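Manchas blancas en suelo de barro cocido después de fregar

Preguntado por Evdokia Alexiou
Categoría: Casa y mantenimiento > Suelos
3,365 visitas

Hola. Vivo en un piso alquilado con suelo de barro cocido en el salón y en el pasillo. Desde que entré, en mayo, friego con agua templada y un chorrito de jabón neutro, y cuando se seca quedan unas manchas blanquecinas en las juntas y en las esquinas de algunas baldosas. Con un trapo húmedo se van, pero al día siguiente vuelven. La casera me dice que el suelo se trató con cera hace años y que no sabe cuál. He probado vinagre rebajado una vez y me parece que ha ido a peor. ¿Es cal del agua, es la cera o es otra cosa? No quiero estropearlo porque tengo fianza.

3 respuestas

Amedeo Colombo
Respondido el 25 de febrero de 2024

Por lo que cuentas son sales, lo que llaman eflorescencias. El barro es muy poroso, absorbe el agua al fregar y al secarse saca las sales a la superficie. Si vuelven al día siguiente, hay humedad dentro de la baldosa o debajo.

Deja el vinagre. Se come la cera que quede y ataca el mortero de las juntas. Yo haría lo siguiente:

Deja de fregar dos semanas y pasa solo la aspiradora con el cepillo blando.
Retira el polvo blanco en seco, con un cepillo de raíces, y aspíralo. Si lo mojas, vuelve a entrar.
Ventila a diario. Si tienes deshumidificador, ponlo por las noches.
Pasado ese tiempo, echa unas gotas de agua en una baldosa limpia. Si se oscurece enseguida, ya no hay protección y habrá que volver a tratarla.

Para el tratamiento hace falta que el suelo esté seco del todo. En mi casa tardó 18 días y era un bajo. Si sellas antes, las sales se quedan atrapadas y levantan la capa.

Daranee Klinhom

A mí me pasaba igual y era que echaba demasiado jabón. Prueba con menos y escurre bien la fregona.

Angeliki Michailidis

De acuerdo con Amedeo en casi todo, pero antes de comprar nada miraría si las manchas están repartidas o se juntan en una pared. En el pasillo de mi madre salían siempre junto al baño y era una fuga pequeña en el desagüe de la ducha. Pega con cinta un trozo de plástico transparente de unos palmos sobre las baldosas que más manchan y otro en el centro del salón. Míralos al cabo de un par de días. Si hay gotitas por debajo solo en uno, avisa a la casera, que eso le toca a ella.

Si al final hay que encerar, pide permiso por escrito. Yo usé la cera incolora de Prorkell, en dos manos finas con nueve horas entre una y otra. El bote me costó 18 euros y sobró. La de Bikow oscurece bastante el barro, no la pondría en un piso de alquiler.

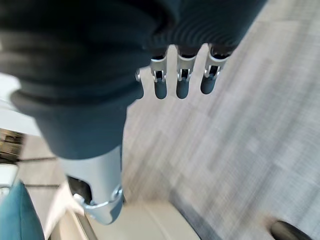
Otra cosa, el agua. En zonas de agua dura también queda un velo blanco, pero sale en toda la baldosa y no solo en las juntas. Para salir de dudas friega un trozo con agua destilada y compara. Y de jabón, una cucharada por cubo es suficiente. Lo que queda sin aclarar se pone pegajoso y agarra la suciedad.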